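From: Senad Popescu
Date: 5/18/20
Subject: Re: folding demos, jaw width

Sarla Grewal wrote:
> Are you starting with the jaws open or shut? Mine are shut, and
> I have 78 takes to redo if that's wrong.

Open, I'd say! I start wide and come in low over the wood, then go for a corner of the cloth. Don't bin the 78 yet though — Chang-ho may want them for the grasp part. I'm at 209 and my thumbs are sore. Anyone else hold theirs up near the top?
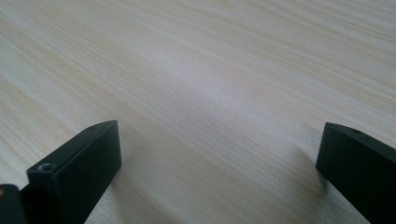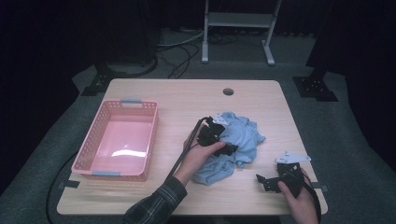

Jaws open over bare table first, blue cloth and pink basket second.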